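27 April 2023
By the Koltar workshop desk
Filed under: Workshop Tips > Robot Learning > Soft Goods

Folding demonstrations on a bed: notes for operators

Cloth is the least forgiving material in the Koltar set. A mug has one handle and stays where it was put. A blue cloth on a beige sheet takes a new shape each time it is picked up, and the policy learns from every hesitation in the recording. These notes cover the bed station and two hand-held grippers.

Start with the sheet. Pull the middle flat and leave the wrinkles near the sides alone. The cloth goes down open, long edge toward the wall. Take one corner in each gripper with the tips fully closed before lifting. A half-closed grip holds for the first few inches and then slides, and the episode has to be thrown out.

Move at half the speed you would use with bare hands. Keep both grippers in each other's view during the carry. When one hand is waiting, hold it still above the cloth with the fingers shut.

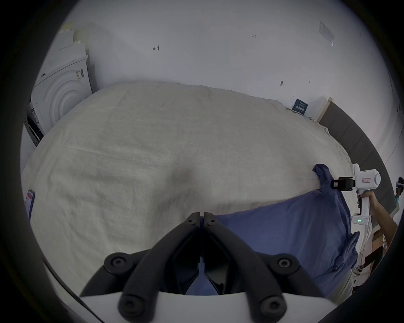
How many folds should one episode contain?
One complete fold sequence, from open cloth to finished bundle. Stop the recording before shaking the cloth out again. Resets recorded by accident teach the system to undo its own work.

Vary the start. Of the 1484 episodes in the first Eltent batch, 693 began with the cloth in nearly the same position, and the trained policy did poorly whenever the cloth lay at an angle. The present rule is a new starting pose every episode and a change of operator side every 8 episodes. Write the pose on the run sheet before picking up the grippers.

Keep the background as it is. Appliances, notices and boxes near the bed can stay for the whole session. Moving them halfway through makes it harder to tell later why two groups of episodes behave differently. Wall marks are used for lining up the bed and should not be wiped off.

A finished bundle does not need sharp corners. Uneven layers are acceptable if the stack stays together when released. Open the fingers slowly and back out along the line of the fold.
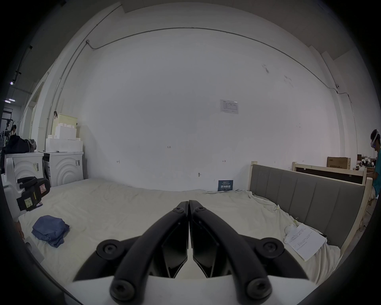
Failed grasps need a separate label. In December we merged 136 slips with the good episodes, and the Greco training run copied them faithfully. Keep a slip only if the operator recovers within the same episode, and tag it "recovery" in Ernex. Delete the rest at the end of the shift.

Wipe the finger pads with a dry cloth between blocks. Lint changes the grip. Check the joint screws at the same time and tighten by hand only.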